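Share 30 Comments 2

Search the magazine

Will a robot ever clear my table?

My kitchen table has a drawer's worth of stuff on it that doesn't belong in a drawer. Pens, a tape measure, three lip balms, a screw that came out of something and will be needed the moment I bin it. Every Sunday I put it all away, and by Tuesday it's back. So when a robotics outfit called Gajdoš asked if I'd like to spend a day at their place in Jelldale and see how close machines are to doing this sort of job, I said yes before I'd reached the end of the email.

I should say I'm a sucker for this subject. I've owned two robot vacuum cleaners (one ate a phone charger, the other got wedged under the sofa so often that I gave it to my sister) and I've watched every video going of a machine folding a towel. I'm always slightly thrilled and slightly let down. The towel takes ages! And it's always the same towel.

What I wanted to know was dull and practical. Can a robot tidy a table yet? Could it pack a bag? Would it know what to do with the bits and pieces that most of us shove about all day without thinking?

The tidying table was the first thing I asked to see, and I liked it straight away for being so ordinary. Pens, a screwdriver, a rubber, a padded case. It could have been mine, apart from being so white and so clean.

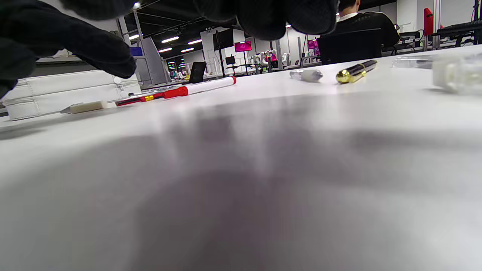 Raíssa Lopes reckons the screwdriver is the least of anyone's worries, and that a rigid thing with a fat handle has been fair game for a gripper for years. Put it next to a pen that rolls, she told me, and then we can talk.

I hadn't thought about rolling. I've picked up pens my whole life and couldn't tell you how I do it. You sort of pin it and pinch it at once, and if it starts to wander your finger is already there. A two-fingered gripper has to come down in the right place, at the right angle, and close on something narrow and shiny without nudging it first. Then there's the question of which way round it is, which matters if you want it to go in a pot point down, or (heaven help us) if you want the cap taken off.

People's hands do the job first in this line of work. Somebody picks things up and puts them down, over and over, and the machine gets trained on the recordings. The set I was told about had 3,518 goes in it. That sounded like masses to me until I tried to work out how many things I must pick up in a week, and I gave up before I'd finished breakfast on the Monday.

Stationery turns out to be a nasty little test. A pen, a glue stick and some paper look like nothing at all, the contents of any school bag. But the pen is slippery and the paper bends, and if something is lying on top of the paper you have to decide what comes off first. A four-year-old would have a go and probably manage it. A machine has to work out that there's a pile in the first place, then where one thing stops and the next begins.

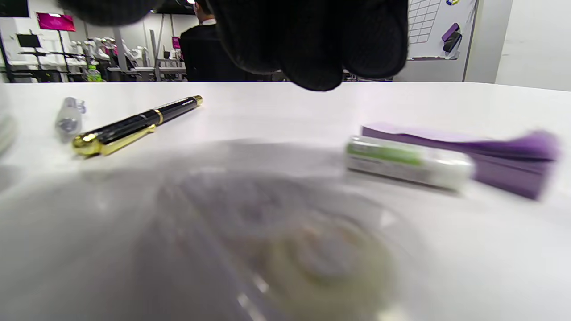 Fountain pen, glue stick, purple paper: harder than it looks.

See-through plastic is the other horror. I had no idea! I'd assumed a camera saw what I saw, only sharper. But clear plastic takes on the look of whatever's behind it, and it throws little glints all over the place, so a machine that judges distance by eye can be fooled about where the surface is. I came home and looked at my stack of takeaway tubs with new respect. I lose the lids to those as well, so perhaps the robot and I are on level terms.

Lunch was a cheese roll eaten standing up, during which I got talking about the shop floor. Chores at home get all the attention, but the money is in warehouses and packing rooms, and there the news is better. If the same box arrives the same way up all day long, robots are already very good indeed. A returns depot in Enham was held up to me as the opposite case. It handles 3,000 parcels on a busy day, and every one might hold shoes, a lamp, a jumper with make-up on the collar or somebody's handbag. The opening and checking is all done by people, and when I rang the shift manager the following week she laughed at the idea of that changing soon. She'd love a machine to flatten the cardboard, though. She said it twice.

Handbags deserve a paragraph of their own. I'd have put one down as easy, big as it is, with plenty to grab. But think how you lift a bag you've never handled. You find out how heavy it is as you go, you feel it sag, you shift your grip, and you take care not to mark it. Leather gives a little under your fingers and then it doesn't. If the bag's white and so is the table, there's also the small matter of seeing where the one ends. I had to look twice at the bottom edge myself. 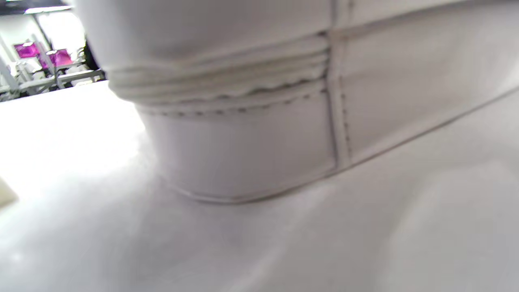 White leather on a white surface, with piping along the base seam.

I asked the question everyone asks, which is when I can buy one. The answer I kept getting was another question: to do what? A machine that moves known objects from one spot to another, on a bench, with someone nearby to rescue it, is here now. A machine that walks into my kitchen and knows the screw is precious and the dried-up lip balm isn't may be a very long way off. A smaller firm, Demell, is trying to split the difference with a fixed arm that would only ever sort one tray, and I must say I warmed to that. I'd happily tip my table into a tray of an evening. I'd call that progress.

I did wonder whether I'd feel uneasy about any of this, being the sort of person who still misses the man who used to sell me train tickets. I didn't much, on the day. What I saw was slow, careful, fiddly work, and it made me think better of hands. Mostly I wanted to have a go.

By late afternoon my feet hurt and I was back beside the big white tabletop, asking how they'd know when the job was done. When is a table tidy? Is it when everything has been moved off, or when everything is where it ought to be? My mother and I have been arguing about that since I was nine. 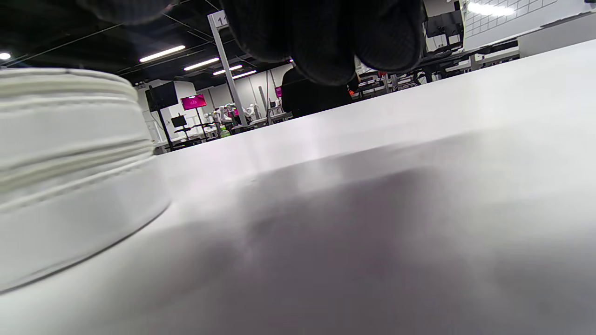

What I'd trust one with today

Sorting a tray of things it has met before, yes. Moving boxes, certainly. Flattening cardboard, if someone would please build that for the lady in Enham.

I wouldn't give it my glasses, or a full mug, or anything in a clear tub with the lid half on. I'd want to be in the room if it went near my good pen. And I wouldn't ask it to pack for a weekend away, though in fairness I'm hopeless at that too and always forget my pyjamas.

They've said I can come back in March and bring my own clutter. I've started a carrier bag of it by the front door. The screw's in there, wrapped in a bit of kitchen roll so I can find it again.

2 comments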